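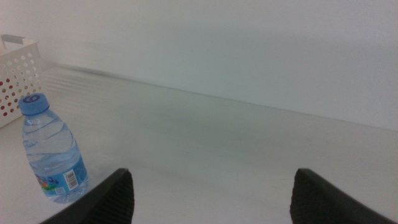 September 2006

Tullum echo unit, continued. Last entry ended with me grumbling and putting the lid back on, so I'll start with the good news: it makes a noise! Not a nice noise, and only when the repeat control is past halfway, but compared with the stone dead lump that came over from Trukbridge I'm counting it as a win.

The fault was in the power supply after all. I'd been so sure it was the delay chip that I'd already priced up a replacement (ouch), and then on a whim I put the meter across the rail and got a reading that wandered up and down like a drunk. It should sit at 16 volts and stay there. The big smoothing capacitor had a bulge on top and a bit of brown crust round one leg, so out it came. New one in, rail rock steady, lamp comes on properly bright now instead of that sad orange glow. Lesson for me, written down again in the hope it sticks this time: measure the supply FIRST. I said exactly this in March with the Moffat amp.

So what's left. The dry signal goes straight through and sounds fine, a touch of hiss but no worse than you'd expect for its age. The echo comes back dull and rather crunchy, and there's a whine sitting behind it that slides up and down when I turn the time knob. That'll be the clock getting into the audio. It's a 512 stage delay chip, so to get any decent length out of it you have to run the clock slowly, and then the clock drops low enough to hear unless the filter after it is doing its job. I think the filter isn't. I've traced it out on the back of the envelope that's tucked in this book (please don't bin the envelope) and there are two caps in there I'm suspicious of. One of them is marked 2000 pF and reads barely half that. The other I couldn't get a sensible reading from in circuit, so it'll have to be lifted at one end.

Careful with that board by the way, anyone who has a go when I'm not in. The tracks are thin and they lift if you so much as look at them with a hot iron. I've already lost one pad by the output socket and had to bridge it with a scrap of wire. Ugly but it works. I used the small tip and kept it quick after that.

The bias trimmer was filthy too. A squirt of cleaner and a good few turns back and forth helped, and I could then find a spot where the crunch was at its least, though it never went away completely. I've put a dab of nail varnish next to the position so we can get back to it. Don't trust it as the final setting, it'll want doing again once the filter's sorted.

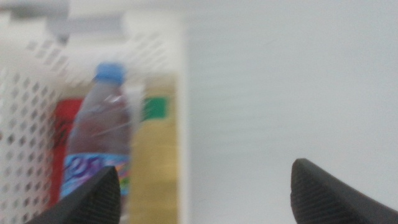 Case and vents. The back panel of the Tullum is missing, and I gather it was missing when it was at Trukbridge as well, so there's no hope of it turning up. I've been drawing up a new one. My first go had a row of long slots like the Moffat has, which looked smart on paper, but I don't fancy cutting long thin slots by hand, they always wander. Then I had a look at that white plastic basket with the bottle with the blue cap standing in it, and it's got small openings in a regular grid, some of them diamond-shaped and some more rounded, with the rows running diagonally across the side. I like that a lot. Diagonal rows would spread the holes out nicely over the warm end, and round ones I can just drill. So the plan is round holes only (no diamonds, I'm not mad), staggered, stopping well short of the mains inlet.

Wood or metal? The rest of the case is that reddish stuff Clamwood used to sell for cabinets and we've still got an offcut that would do, but I'd sooner have metal over the transformer. Might try a metal plate let into a wood surround, if I can face cutting the rebate. Did a test on scrap with the pillar drill and the exit side came out hairy, so sandwich it between two bits of waste next time and clamp the lot down hard.

Oh, and the feet. It's got three and wants four. There's a tobacco tin of odd rubber feet on the shelf above the vice, none of them match but one's near enough if you file it down a bit.

Still to do:
Lift and test the second filter cap, replace both whatever it says.
Redo the bias by ear and then check it on the scope.
New input socket, the old one crackles if you breathe on it.
Change the 8 pin op amp for a quieter one? Only if the hiss still bothers me after the rest. Put a holder in if so.
Mark out panel, find the good centre punch (it was in the blue tray and now it isn't).
Mains lead is two different leads taped together. Must not be switched on again until that's replaced, I've taken the fuse out and it's in the envelope with the drawing.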